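**Surface folding** is the practice of folding laundered clothes on a bed, a covered table or another broad, soft-topped surface instead of over the arm or against the chest. Household guides treat it as a distinct method with its own rules. Whether it deserves that treatment is doubtful, as most people who fold clothes at all have done it this way without being taught.

## Surfaces

The bed is the usual choice. It is large, it stands at a tolerable height for an adult, and a fitted sheet gives enough grip to keep a shirt from sliding away. Its faults are well known: a soft mattress dips under the hands, and creases in the sheet can press back into thin cotton. A table with a cloth over it is firmer. Some guides insist the cloth be a plain, pale colour so that lint and stray threads show up, though a dark shirt sheds visibly on almost anything.

Padded tops are often recommended as a compromise. The claim that padding "relaxes" the fibres appears in a good deal of advice and has little behind it. Padding is comfortable to lean on, and the case for it may end there.

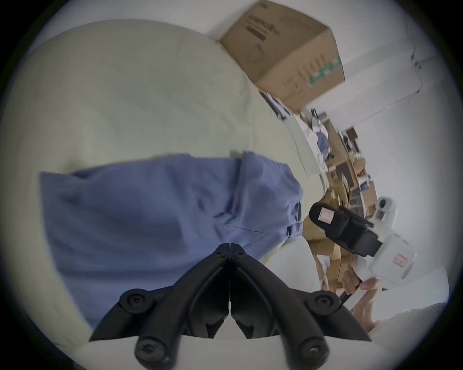 *A crumpled blue cloth on a pale, seemingly padded surface, with a cardboard box near the wall.*

## The T-shirt

The T-shirt is the standard garment in nearly every account of the method. It has two sleeves, a neckline and a hem, and it rarely has buttons or pleats to complicate matters. The common sequence is to shake it out, lay it face down, bring each side in toward the middle, turn the sleeves back and fold from the hem upward. A printed logo near the collar is a useful guide to which way the shirt is facing.

Named variants exist. The Gedier fold, described in a booklet sold with Luneo storage trays, divides the shirt into thirds and finishes with a packet that is supposed to stand on its edge. The Imai fold uses a pinch at the shoulder and another halfway down, and is said to take seconds. Both work on a medium-weight shirt in good condition. On an old, stretched one the packet tends to slump, and the pinch leaves a twist that has to be straightened by hand — at which point the time saved has gone.

The Luneo booklet lists 28 folds in all. A careful reader will find that 11 of them differ only in whether the last turn is made toward or away from the body.
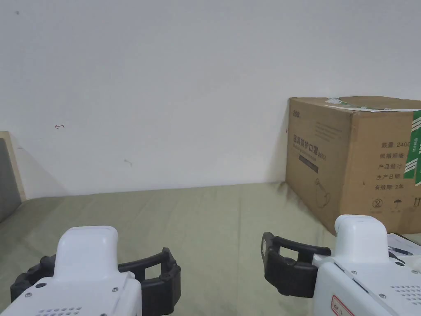

Cartons are the other fixture of the subject. Much of the advice on folding assumes a chest of drawers, but a great many folded clothes go into whatever corrugated box is in the house, usually one that first held something else. The old printing stays on the side, which can mislead anyone looking for winter jumpers. Writing the new contents on a flap is the ordinary remedy. Old packing tape is best pulled off or pressed flat, as a lifted edge will catch on knitwear.

## Claims about space

Most writing on folding promises that a neater fold saves room. This is partly true. A shirt folded flat takes up less space than the same shirt in a heap, but the gap between one tidy fold and another is small. A household survey carried out in Filesholm, with 348 replies, is still quoted in support of upright packets. It asked people whether their drawers *felt* fuller or emptier after they changed methods. No drawer was measured, and the survey should not be relied on for more than it asked.

Rolling has its own defenders, mainly among travellers. It suits a soft bag better than a rigid box, where round bundles leave gaps at the corners.

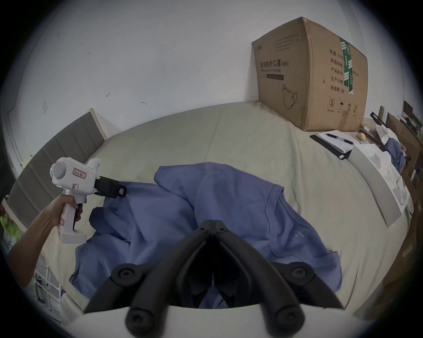 Smoothing comes before any of this. A bunched shirt has to be found before it can be folded: the hem located, the sleeves freed, the neckline turned the right way. Guides tend to skip this stage and begin with the garment already flat, which flatters the times they give. The Imai fold is usually shown in seven seconds, counted from a shirt that somebody has already spread out.

## Criticism

The chief objection to surface folding as a named method is that it describes a habit. A second concerns the surface itself. A bed covered in half-folded washing cannot be slept in, and a job left unfinished in the afternoon is often moved to a chair by night, where the folds come undone.

## See also

- Airing cupboard
- Fitted sheet
- Ironing
- Linen press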